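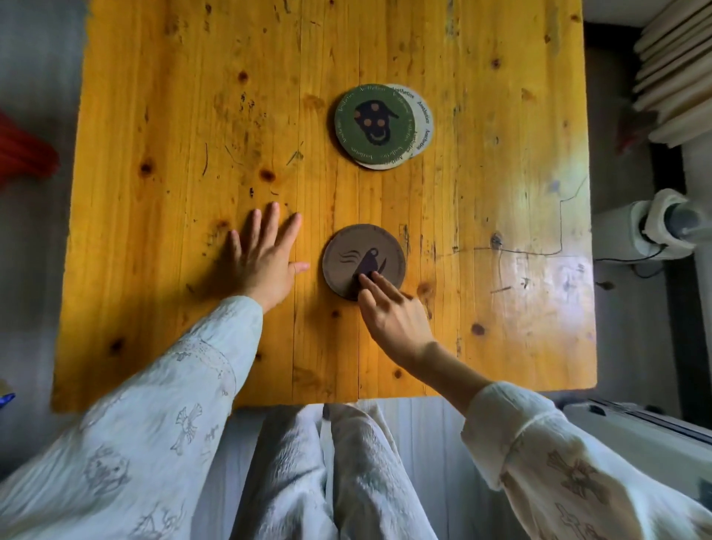
A pine tabletop with plenty of knots.

Search Drindham Young Naturalists Go

Why does wood have knots?

If you have ever sat at a pine table waiting for your supper, you have probably run your finger over one of those dark round spots and wondered how it got there. Well, a knot is the place where a branch used to grow! Every year a tree wraps a new layer of wood around its trunk, a bit like pulling on another sweater, and the bottom of each branch gets tucked deeper and deeper inside. When the trunk is sawn into planks, the saw cuts across the hidden branch, and out pops a circle or an oval.

There are 2 kinds to look for. A live knot comes from a branch that was still growing, so it is joined tightly to the wood around it. A dead knot comes from a branch that had already died, and sometimes it falls right out and leaves a hole.
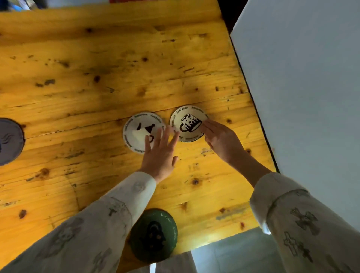
Aidan Scanlon wrote in to ask whether knots hurt the tree, and whether you could count them to find out how old it was.

They don't hurt it one bit, Aidan, and for the age you need the rings. The old pine in Itton Wood had 198 of them when it came down, and counting took us

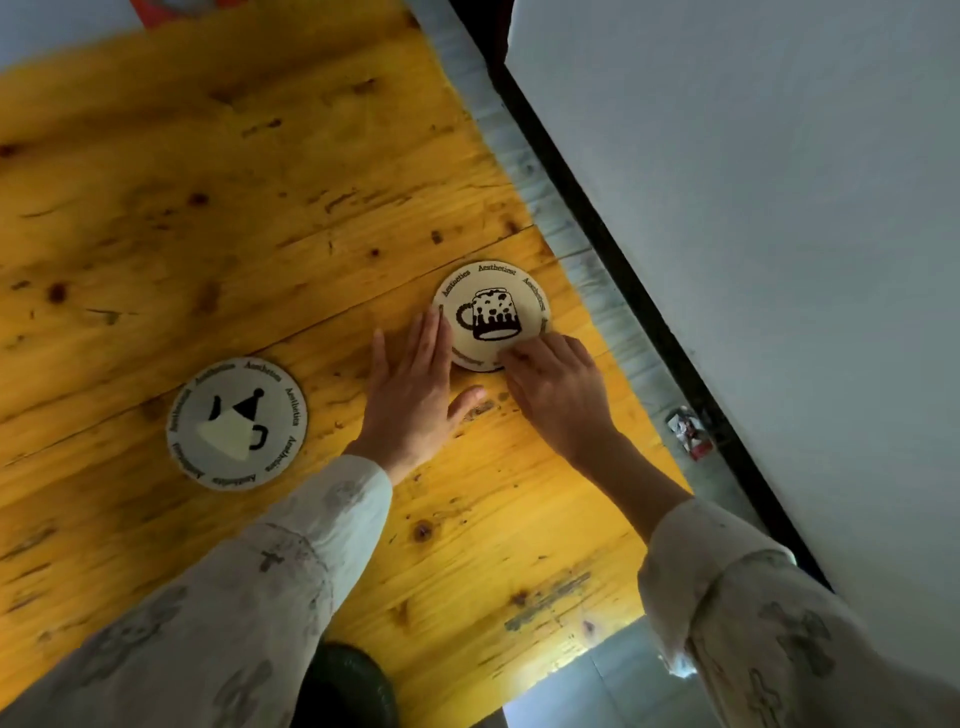 most of a July afternoon, with a stop for lemonade. Each ring is one year of growing, wide in a good year and thin in a dry one.

Get our newsletter! Enter your email Sign up
Contact | © Drindham Young Naturalists | Back to top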